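Zoston opens up its grip-planning software for soft snack packs

The small team at Zoston has put out version 2 of Říha, the planning software it has been building for two-fingered grippers, and after a long winter of crumpled packaging they are (quite rightly, we think) rather proud of it. Říha is meant for the kind of thing most of us handle every day without a thought: thin film bags, snack packets, anything that folds and bulges as soon as it is squeezed.

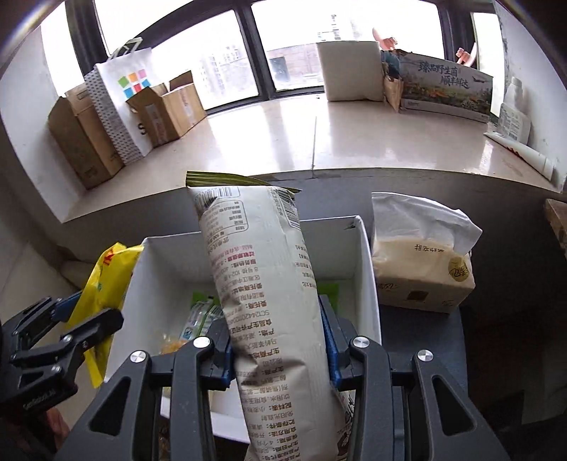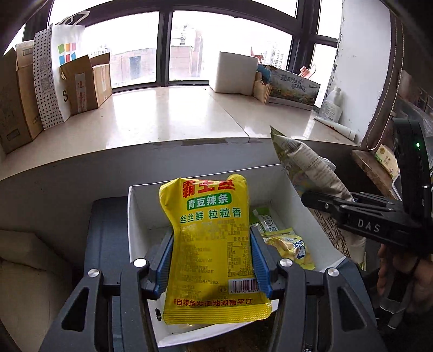

Snack packets between blue finger pads, with the open white box behind them.

What's new in the release

The biggest change is in how Říha decides where to take hold. Version 1 looked for the two flattest spots on a package and went straight for them, and that worked nicely on cartons but much less well on a bag that had slumped over on its side. The new version keeps a running guess at the shape of the package while the fingers are closing, and it is allowed to change its mind on the way in. If the film starts to fold at the top, the planner slides the grip lower or eases off, and then it carries on with the move it had in mind.

Hanane Farouk wrote most of the new shape tracker, and she is happy to admit that it took her a good deal longer than she promised everyone back in the fall. "A bag never has the same shape twice," she told us over a very welcome pot of tea. "I kept trying to give the planner a perfect outline to work from, and it got so much better once I let it live with a fuzzy one."

The training set behind the tracker holds 163 recorded sessions, all of them made with hand-held grippers, with people doing the picking and placing in ordinary rooms. Printing on the packs was a headache at first, we hear. Bold lettering and barcodes bend along with the film, and the early tracker was inclined to read a line of big characters as the edge of the package. The new one looks at two views together wherever it has them, and that has settled things down nicely.

Easier to look inside

There is also a replay window, and Romana Hrubý, who looks after the tools side at Zoston, hopes it will be the part people enjoy most. You can step through a session, see where the planner thought the package was at each moment, and nudge the grip by hand to find out what it would have done instead. It keeps the last 1000 steps in memory, so there is plenty of room to scroll back and hunt for the spot where things went wrong.

Two partner groups, at Claltby and at Pavham, have had the software since January, and between them they sent in 64 bug reports. Romana says she read every one of them, some twice, and she would like to thank everybody who took the trouble to attach a recording.

Still on the list are clear wrappers, which the tracker tends to lose against a bright window, and packs that lie on top of one another in a box. Both are planned for the next release. Existing users will find the update in the usual downloads area, and session files from version 1 will open without any conversion.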